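January 27, 2019

The meal plan that plans for somebody else

Every January I get the same urge to be told what to eat. I know better. I have a shelf of cookbooks that I mostly use to look up how long to boil an egg, and I've been feeding myself without supervision for decades. But the ads are good this time of year, and on the second day of the month I signed up for Miltotlow, which sends you a week of dinners and a shopping list and promises to "take the thinking out of your kitchen."

I've now done just over three weeks of it, so I feel entitled to complain.

First, the thinking. It has not been taken out. It has been moved. I used to stand in front of the fridge at six and think about dinner. Now I sit down the night before and think about whether I'm willing to swap the lentils, and if I swap the lentils the shopping list updates, but only the list and not the amounts for the other meals that were using the rest of the onion. I ended one week with four half onions in the fridge, and I don't remember ever having had more than one before.

Second, the claim that it saves money. The sign-up page says most households cut their grocery bill in the first month. Compared with what? I kept my receipts from December, and my first two weeks on the plan came out higher, mainly because it wanted me to own sumac, white miso and a jar of something called Shao that my regular store doesn't carry. I found Shao at Huvonska, the import place across town, where it costs more than the chicken it went on. It's fine. It tastes like soy sauce with a little plum in it. The recipe wanted one teaspoon.

I can already hear the answer, that those are startup costs and the jar will last all year. Maybe. I have a whole door of the refrigerator full of things that were going to last all year.

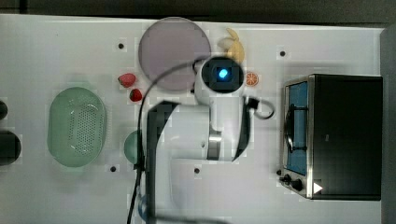
Third, and this is the one I really can't let go, the cooking times. Every dinner on the plan is listed as 26 minutes or less. I don't know where that number came from, though I have a guess, and my guess is that somebody decided 30 sounded lazy and 25 sounded made up. I timed myself on three of them. The closest I got was 41 minutes, and that was the one where I'd bought the squash already cut. The clock in these recipes seems to start when everything is peeled, chopped, measured and sitting in little bowls, and to stop before anyone has to deal with the little bowls.

I'm not a slow cook, either. I just don't have a sink that empties itself.

Then there's the health side. Miltotlow gives every meal a score out of 1000, and at the end of the week it adds them up and shows you a little curve. My curve went up. I have no idea what it measures. The help page says the score "reflects balance," and when I wrote to ask what was being balanced against what, I got back a nice note with a link to the same help page. A bowl of white rice with broccoli on it scored higher than my own bean soup, which I typed in myself, ingredient by ingredient, one very dull evening. I suspect the soup lost points for not being theirs.

They also offer a partner discount on Sanico storage containers, which show up at the bottom of nearly every recipe ("portion into your Sanico"). I have containers. I have too many containers, and lids for maybe half of them.

To be fair – and I do try – I've eaten more vegetables this month. I would not have roasted a head of cabbage on my own, and I'll make it again. The carrot thing with cumin was good too. If you've never cooked much, and you live near a store that carries everything, I could see this being worth a couple of months of your money. After that you'd know ten dinners, and ten dinners is most of what anybody needs.

But I already had my ten. What I was paying for, I think, was the feeling of starting over, and I can get that free by cleaning out the spice drawer.

The trial price runs out in April. I've put a note on the calendar to cancel before then, assuming I can find the button, which I looked for last night and couldn't. If you've found it, leave a comment. I'd also take suggestions for the rest of the Shao.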